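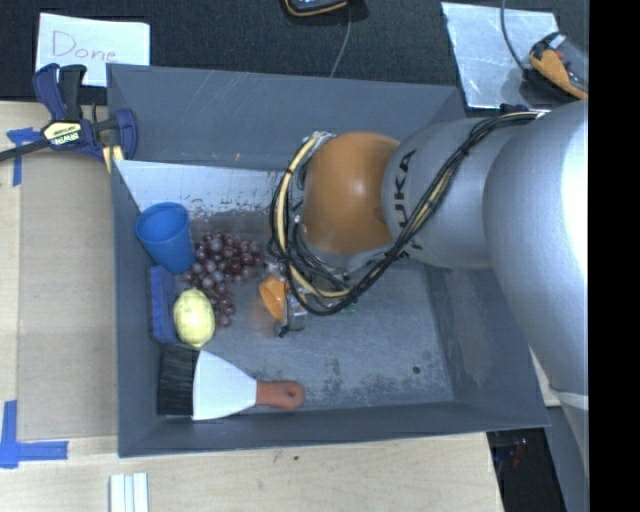
Sherif Badawi objected to the whole business in an early seminar: a film that needs a voice to explain it, he said, should go back to the editing room until it no longer does.

Contents > Part Three: Sound > Chapter 11 > Introduction

Chapter 11
Narration in the Documentary Film

The remark has been repeated to students of nonfiction film for many years, and it deserves a serious answer. Narration is among the oldest tools of the documentary and among the least trusted. It is added late in many productions, often under pressure, and it is blamed for faults that began elsewhere. It is also the means by which a great number of good films tell the viewer things that could not have been filmed. This chapter considers what narration does, how it is written, who speaks it, and how it is placed against picture and sound.

The term will be used here for any spoken words laid over a film that do not come from a person talking on screen at that moment and that were written or recorded for the purpose. It covers the unseen speaker who belongs to no part of the story, the filmmaker who speaks in the first person, and the actor who reads letters or diaries. It does not cover an interview that continues after the cut to other footage. That practice resembles narration to the viewer, but it is produced by different means and was treated in Chapter 9.

11.1 Why Narration Is Distrusted

Early sound documentaries leaned heavily on a spoken commentary. Cameras that could record usable sound on location were heavy and costly, and a great deal of material was shot silent. A commentary joined the pieces. It supplied names, places and the passing of time, and it frequently supplied an opinion as well. Audiences came to know the manner: a confident male voice, speaking in complete sentences and seldom in doubt.

When lighter cameras and portable recorders came into general use around 1960, many filmmakers gave up commentary altogether. They could now record people speaking in their own homes and places of work, and they regarded the older style as a form of instruction that left the viewer little to do. Much of the present distrust of narration dates from this period. Students often absorb it as a rule before they have written a line of narration themselves.

The objection has two parts, and they should be kept separate. The first concerns authority. An unseen speaker who knows everything and answers to no one may lead viewers to accept a claim without testing it. The second concerns craft. Words can repeat what the footage already shows, and when they do, the footage loses interest. A film may be free of one fault and guilty of the other. A first-person narrator who admits uncertainty has dealt with the problem of authority, yet may still talk over every shot.

11.2 A Case for Discussion: Dritunau

The chapter will return several times to Dritunau, a feature-length portrait of a stage actor who left the profession at the height of his success and settled in the town of Jirnmont. The film was directed by Shaohua Liao and passed through 13 versions of its narration before release. Two of those versions are preserved complete, along with the recording script of the final one, and they allow a close comparison.

The first version was written before the editing had begun. It opened with the actor's birth and moved forward in order of years. Every production in which he had appeared was named. The script ran to 517 lines, and when a trial reading was laid against the rough cut, there was scarcely a pause in it. Viewers at the first screening reported that they had learned a good deal about the actor's career and could not recall his face.

Liao then removed the narration entirely. This second version was admired for its atmosphere, but viewers did not understand that the old man repairing a boat shed and the young man in the stage footage were the same person. Several believed that they were father and son. The footage contained no moment at which the connection could be made. No one had asked him about it on camera, and he had since declined to be interviewed again.

The final version kept a little under a tenth of the original script. The narration begins in the fourth minute, after the boat shed and before the first stage footage. It is spoken by the actor's former dresser, a woman named Balogh, whose lines were written by Liao from long conversations with her and then revised by Balogh until she could say them comfortably. Her first sentence is, "I had his shirts for eleven years." It tells the viewer who is speaking, how she knew him, and that the man in the shed once had someone to look after his shirts.

Readers should notice how much the sentence leaves out. It does not give his name, his profession or a date. Those arrive later, in places where the viewer has already begun to want them.

11.3 The Tasks of Narration

The work that narration is asked to perform can be grouped under a small number of headings, each of which is taken up in a section of its own below.

Orientation. The viewer must know where the film is, when it is, and who is present. Titles on the screen can often do this as well as a voice, and more briefly.

Connection. Two sequences may depend on each other in a way that the footage cannot show. The case described above is of this kind.

Background. Some subjects rest on facts of law, money or history that no participant would naturally explain. A film on the closing of the Cutlow theater, discussed in section 11.6, could not be followed without a short account of who held the lease.

Point of view. A narrator may be present chiefly to state an attitude toward the events. This is the usual purpose of first-person narration, and it places heavy demands on the writing.

A single line may carry more than one of these tasks. Difficulty arises when a line carries none of them, and such lines are common in first drafts. They tend to appear over attractive footage that the writer was reluctant to leave alone.

11.4 Preparing to Write

Narration is written to be heard once. The listener cannot go back, and is looking at something else at the same time. Sentences should therefore be short enough to be understood on a single hearing, and the most important word should fall near the end, where a pause can follow it. Numbers should be used sparingly. Names should be introduced one at a time, and preferably while the person is on screen.

The writer should work with the cut in view and a clock at hand. A comfortable speaking rate leaves far less room than most beginners expect, and a line that fits its shot exactly will feel crowded once natural sound has been restored. It is good practice to read each draft aloud against the picture before showing it to anyone, and to mark every place where the voice could stop.

Before continuing, readers should select a documentary with spoken narration and watch its opening ten minutes twice, the second time with the sound off. They should note what was lost on the second viewing and what became easier to see. These notes will be needed for the exercise at the close of section 11.5.

11.5 Choosing the Speaker

The question of who speaks is often settled by budget or availability, and late in the schedule. It should be raised as early as possible, as the identity of the speaker determines what can properly be said. A participant can describe only what she witnessed or was told. A director may speak of the making of the film but gains no special knowledge of its subject by doing so. A hired performer may say anything that has been checked, and for that reason the checking must be thorough.

Share (2) | Comments (13)

Contact the editors | Terms of use | Copyright, all rights reserved | Back to top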